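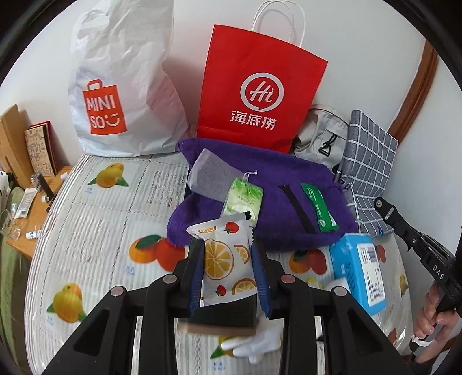
GEDLEY: The great sachet sort at the Mistden community hall is into its second evening, and the fruit tablecloth is holding up better than the people around it.

The job sounded easy in August. Residents were asked to empty their kitchen drawers of unopened sachets, which would be sorted and passed along to the Ogunleye lunch club. More than 1603 came in. Many have fruit printed on them, and so does the tablecloth, which has slowed things down.

"I tried to pick up an orange that was part of the table," said Fatima Anozie, who has been at it since 4 p.m. "Twice."

Sorters get white gloves, a cup of tea and 25 minutes before they swap seats. Genji Sugawara has asked for a plain cloth. His request is being considered at the usual Gedley speed.

Sorting goes on until the bags run out.

Comments

Modupe D.
My mother had that same cloth. You learn the fruits eventually.

ifeanyi_o
Do they take soy sauce? I have a drawer.

Amarachi Adebisi
Ifeanyi, everyone has a drawer. Bring it by 4.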